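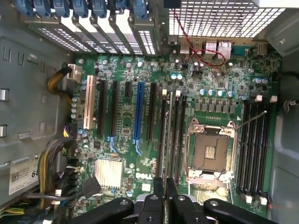
Dell tower, case open. Motherboard and expansion-slot brackets with blue clips.

Facilities > Safety > Walk-through checklists

Electrical and housekeeping check, Ziltville office
4 min read

Checked by: Rukhsana Awan
Second check: Tín Hoàng
Month: October

1. Extension cords and power strips
Result: Fix needed
Two strips in the front office are plugged into each other. Selina Grabner has been told and will ask for another wall outlet. Until then the space heater stays unplugged.

2. Desktop computers
Result: OK with comment
Shut down and unplug before the side panel comes off. Hold the case by bare metal when cleaning inside. Canned air only, no shop vacuum. Panels go back on the same day.

3. Electrical panel
Result: OK
Clear space in front is marked with yellow tape. Breaker 20 still has no label – Rupert Zwahlen to trace it.

4. Fire extinguishers
Result: Fix needed
Hall and kitchen units are charged and tagged. The one by the loading door is behind a stack of Bachmann cartons. Move the cartons, then recheck.

5. Exit routes and lights
Result: OK
Back stairs clear. Exit sign over the side door is dim but lit. Add a new bulb to the next supply order.

6. Storage shelving
Result: OK with comment
Load limit on the long shelves is 1,000 pounds per bay. The limit sign has fallen off bay 2. Paper stock on the top shelf should come down to waist height.

7. Kitchen
Result: Fix needed
Toaster cord is cracked at the plug. Taken out of use and tagged. The microwave and coffee maker passed. Crumb tray was full.

8. First aid kit
Result: OK
Burn gel expired and was replaced. Eye wash is good. Sign-out sheet is missing its pen again.

9. Floors and lighting
Result: OK with comment
Carpet edge lifting near the copier. Taped for now – Alois Tanner has the repair request.

Open items: 1, 4, 7. Send updates to Rukhsana.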